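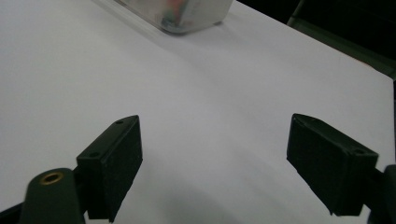
Iresha Uddin can still hear the jingle. She sings it down the phone to me within a minute of our saying hello, all nine notes of it, and then laughs so hard she has to put the receiver down.

"I was told it was temporary," she says. "They were going to get a proper one made. Then people started humming it in the chip shop and that was that, we were stuck with it."

The jingle belonged to Matubbar, the teatime magazine programme that Iresha presented on Vurby Radio for more than 2,000 editions. If you grew up within reach of the Vurby transmitter you probably did your homework to it, or were told to turn it down while you did. It had recipes, school football scores, a lost pets slot and, every so often, an interview so good that you stopped peeling the potatoes.

Now she is back, with a new weekly series called Imen, and I have been looking forward to this conversation for weeks.

She came into broadcasting sideways. She was typing invoices at Dretamard, a carpet wholesaler on the ring road, when the station rang to book an advert and the manager was at lunch. Iresha took the call, read the script back to check it, and was asked whether she would mind reading it again, a bit slower.

"I thought I'd got something wrong! I read it three times. Then this voice said, would you like to come in and do that into a microphone. I went on the bus in my lunch hour with a sandwich in my bag. The sandwich came home with me, I was far too nervous."

The voice belonged to Jahangir Debnath, who went on to produce Matubbar from its first edition to its last. He is on the line for part of our chat, and the two of them still talk over each other like people who have shared a very small room for a long time.

"She had no idea how to use a fader," he says. "She'd push it up and the listeners would get the end of whatever she was saying to me. We had a letter about it. A lady wanted to know whether I'd found my glasses."

"Had you?" I ask.

"They were in the studio next door," says Iresha. "I read that out as well."

What I loved about the programme, and I don't mind admitting I was one of the homework children, was how unhurried it felt. A beekeeper could have ten minutes if he was interesting. Iresha says that came from a mistake in the first month, when she cut off a retired bus driver to get to the weather.

"He'd just said, 'and then the brakes went'. And I said thank you very much, here's the forecast. The phones! We had to get him back the next day to finish the story. After that Jahangir let the weather wait."

Matubbar ended one March, when the station moved to a shared afternoon schedule. Iresha doesn't pretend she took it well. She turned down an overnight show, went off the air altogether and spent a year learning to upholster chairs ("badly, they're all a bit lumpy"). The listeners wrote anyway. She kept the letters from that final month, 484 of them, in a suitcase on top of the wardrobe, and it was reading through them again last winter that gave her the idea for Imen.

Each programme starts from one letter. She rings the person who wrote it, or someone in their family, and asks what has happened since. In the opening edition a woman who wrote in at 14 about wanting to be a vet talks from her surgery, with a very vocal goat in the background.

"I cried at the goat one," says Jahangir, who is producing again. "I'll say that now so she doesn't say it for me."

I was sent the first two programmes in advance and they are a joy. Her voice has dropped a little and the pauses are longer, but she still has that way of saying "go on" which makes people do just that. There is a lovely stretch in the second one where a father and son disagree about who scored in a school cup final – she just lets them get on with it.

Does she get nervous now?

"Oh, terribly. I had a sandwich with me for the first recording and I didn't eat that one either."

And the jingle? She goes quiet, and I can hear Jahangir chuckling.

"It's been re-recorded," she says. "With a trumpet. I was outvoted."

Imen begins on Vurby Radio on 3 August 2021 at 4pm, and is repeated the following morning at 10.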